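Community Halls Deserve Operating Money

The council's draft facilities plan proposes to close the kitchen at the Carnside hall and to direct bookings to the new civic centre at Conosmont. The Bustamante Neighbourhood Association has made a formal submission opposing that proposal, and the reasoning behind it merits wider discussion.

Capital funding for public buildings is comparatively easy to obtain. A new centre attracts grants, a plaque and a well-attended opening. The ordinary costs of an older hall — cleaning, insurance, a replacement hot water unit — must be found each year from a budget line with few advocates. It is therefore unsurprising that halls are permitted to decline and are then described as under-used.

The Carnside hall is booked by 14 regular groups. Twelve of them prepare or share food as part of their program. Closing the kitchen would, in practice, close the hall to most of its users, and the plan should acknowledge this plainly.

The plan's author, Ezequiel Salcedo, argues that Conosmont offers a better standard of amenity. That is correct. It also charges a bond of $1000, payable in advance, and is not served by the evening bus from Ovitz. A playgroup or a seniors' lunch cannot reasonably be expected to meet those conditions.
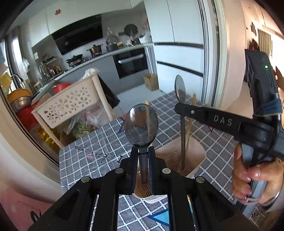
The Association recommends that council set aside a modest maintenance allocation for each existing hall before any further commitment is made to new construction. It further recommends that hire fees be assessed against the means of the group applying, as was the practice until the previous plan was adopted.

Neither measure would prevent council from building at Conosmont. Both would allow residents to keep meeting within walking distance of home while it does so. Submissions on the draft plan remain open until the end of August, and the Association encourages every hall user to lodge one.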